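Home | Forums | Laundry & Fabric | Search | Log in

Green dye bleeding after 2 washes?? help

Tue 6 November | 10 replies | Print this thread | E-mail to a friend

marcela_simko
ok so I dyed a bunch of stuff dark olive over the weekend, cotton, the powder kind in the tub. Washed it all twice. Rinse water STILL green. My sister says vinegar, the lady at the shop in Clullport says salt, the packet says nothing useful. Guests coming, need to know if I can put these out next to white things. Color is great btw, exactly what I wanted.

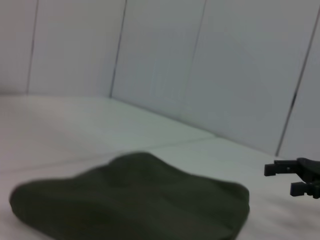 The green, no filter

kettlehead
Vinegar does nothing for cotton. Old wives stuff. Cold water, keep rinsing till clear. Could be ten rinses. Dark greens are the worst.

NerminA
Disagree, vinegar worked for me on a pair of curtains, no bleed since February.

kettlehead
Curtains don't get washed every week. What was the fiber?

NerminA
No idea. Curtains.

kettlehead
well there you go

dot_in_beaulieu
Was it all purpose dye or fiber reactive? Makes a huge difference. All purpose is a mix, half of it is meant for wool and nylon and never grabs onto cotton, so it just keeps washing out forever. Reactive with soda ash, then a really HOT wash to get the loose stuff out. Not cold, sorry kettlehead.

kettlehead
Cold first, then hot. Read what I wrote.

dot_in_beaulieu
You wrote cold. Scroll up.

marcela_simko
It was all purpose I think, threw the packet out. Can I fix it without redoing everything? Not doing the tub again, my back is killing me. I did a hot wash last night on one peice to see.
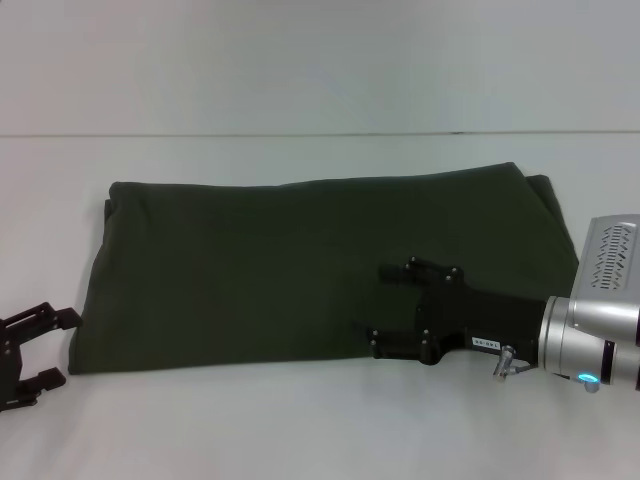 And I don't want to lose the depth of it either, I had to buy extra powder to get that dark. If hot strips it down to that pale pea color I'll cry. Anybody use the fixative stuff? Trultateo has one, 700 ml bottle, seems like a lot.

NerminA
Used it. Smells awful but ok. Don't need the whole bottle.

dot_in_beaulieu
A fixative should help with all purpose. Follow the bottle, hot tap water, soak, then wash seperately a couple times. Test: damp white rag, press hard, leave overnight. Rag clean = fine on the table. Rag green = not fine.

kettlehead
Agree with that part.

marcela_simko
ok ordering it. Rag test tonight. thanks all, even the arguing

Views: 1,195 | Shares: 2 | Print | E-mail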